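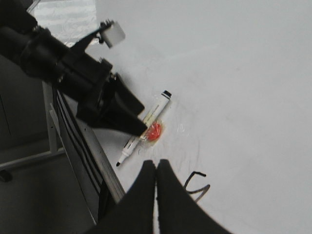 Two arms, one marker

Krešimir Gashi pays for his corner of the Tirkerau workshop by the month, and he would like it known that he has used every minute of it. His build, Bitik, is a pair of black robot arms that share a white table and, on a good evening, a whiteboard marker.

"The plan was handwriting," he says. "My sister-in-law wanted place cards. That was in June, and she's married now."

What Bitik writes so far is mostly curves. Gashi is fond of a certain hook. "It's the start of a letter. I won't say which letter, I'd like to keep my options open."

He draws straight on the tabletop and wipes it down between tries, and the gray smudges that stay behind have become a sort of logbook. Candy in clear wrappers gets used for gripping practice. The wrapper is the hard part, he says - it crinkles, it slides, and the wrist camera can't decide where it ends.

The second arm came later than the first and cost him $800, a figure he offers before anyone asks. "One arm holds, one arm writes. That's the theory. For 21 evenings they mainly argued over who was holding."

The fix was dull. He slowed everything down and made each arm wait four seconds before it moved into the middle of the table. A run that used to end in a tangle now takes 30 minutes and ends in a line.

Does he still want a whole word out of it? He does, and he has picked one. "Bitik. Five letters, and two of them are the same. I'm not proud."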